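Section 4: Packing and Carrying the Vaccine Box

Read this section the evening before an outreach day. Reading it in the back of a pickup on the Plolham road is possible, and several people have tried, but the print is small and the road is what it is.

4.1 Before you start

You will need the Grotgate carrier, four ice packs, the foam pad, a thermometer, the freeze indicator, and the tally book. The carrier holds 112 vials if you follow the layout printed inside the lid. It holds more if you don't, and you will find out which ones when the lid won't close.

Check the lid seal with your finger, all the way around. A seal with a split in it goes back to the district store. Tape has been suggested at every training since the program began, and the answer is still no.

4.2 Conditioning the ice packs

1. Take the packs out of the freezer and lay them in a single row on a table. Leave a gap between them.

2. Wait. In August this can be quick. In the cooler months it can take long enough for you to fill in the whole of Form 2, including the part everyone skips.

3. Pick up a pack and shake it next to your ear. When you hear water moving, it is ready.

4. Repeat for each pack. They do not all get there together, however alike they look.

CAUTION: A pack straight from the freezer will freeze the vials beside it. Some vaccines are ruined by freezing and look perfectly healthy afterward. If the freeze indicator has tripped, set the box aside and call your supervisor before anyone is vaccinated from it.

4.3 Loading

1. Wipe the inside of the carrier dry.

2. Stand one conditioned pack against each wall.

3. Put the freeze-sensitive vials in the middle, in their plastic bag, with the thermometer beside them where you can read it without digging.

4. Lay the foam pad on top and close the lid. Both latches. The second latch isn't decorative.

5. Write the time and the temperature in the tally book. The reading should be between 2 and 8 degrees Celsius. If it isn't, do not write down the number you were hoping for.

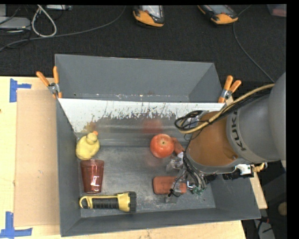
Aisyah Nair asks that the next printing say more plainly that the lid stays shut between children, because at Bakalis the box stood open through most of a morning while two teams argued over whose tally book was whose. So, more plainly: the lid stays shut between children. Opened vials sit in the slits of the foam pad, and the pad does its job with the lid off only while you are drawing up a dose.

4.4 At the session

1. Put the box in the shade. Shade moves. Check again at midmorning.

2. Read the thermometer every hour and write it down.

3. Do not sit on the box. It is exactly the right height and you will be tempted.

4. Keep drinks, lunch and other people's lunch out of it.

NOTE: On the Zokum route, where the last stop is a 47-minute walk from the vehicle, carry a spare set of conditioned packs in a second box. Change packs when the thermometer passes 7 degrees, in the shade, with everything laid ready first.

4.5 Coming back

1. Take a final reading before you unload.

2. Return unopened vials to the refrigerator, marked with the date of the trip, and put them at the front so they go out first next time.

3. Discard opened vials according to the table in Section 6. If you can't tell when a vial was opened, it counts as discarded.

4. Wash the carrier with mild soap and leave it open to dry overnight. A carrier put away damp will introduce itself in the morning.

5. Refreeze the packs, standing on edge, with the tally book nowhere near them.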